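The $9 T-Shirt and the Promise of Forever

Every clothing label now wants credit for how long its stuff lasts. Kavura stamps "100 wears" on the tag of a $9 T-shirt. Julovier promises more and charges more. I asked both what counts as a wear. Neither gave me an answer I could use.
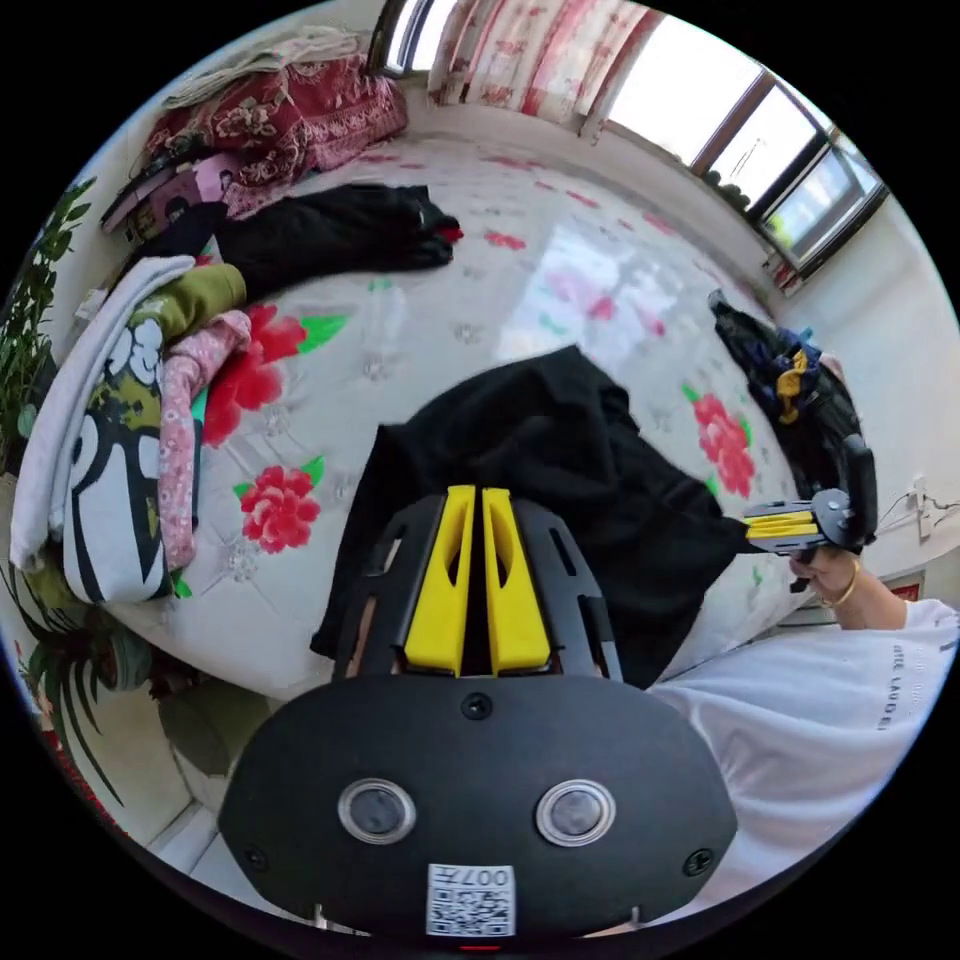 Who Checks?

Mostly the companies do. Wosby, the resale app, says its shoppers kept 540 tons of clothes out of the trash last June. That figure assumes every used shirt sold replaces a new one. Does yours? Mine tend to join the pile. 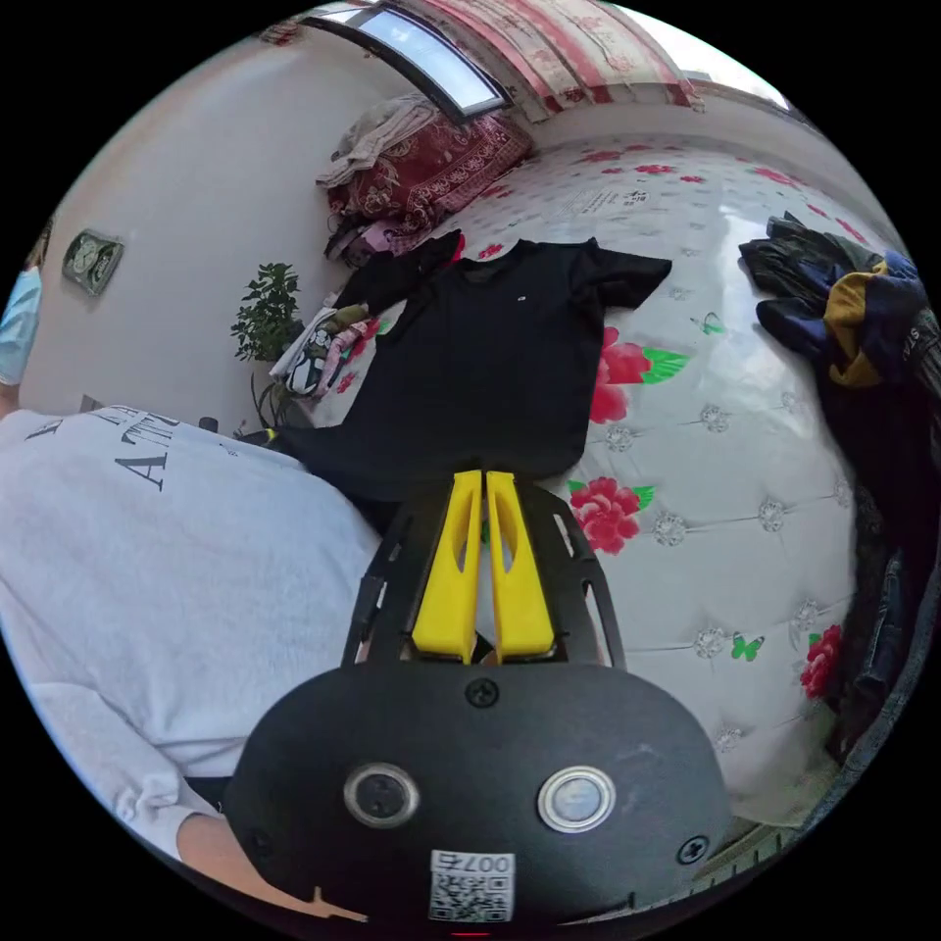
The better numbers are duller. Delić, a small repair shop chain, logged 1,137 jobs over the same month – zippers and hems, for the most part. It makes no claims about saving the planet. It charges for thread and time, and you get your pants back.

I'm not against a shirt that lasts. I'd just like to see the test before I pay for it, and so far the brands would sooner show me the tag.
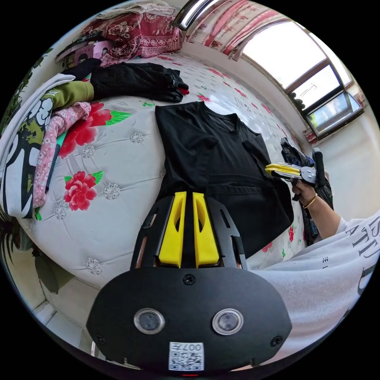
Clothes piled on a flowered bedspread.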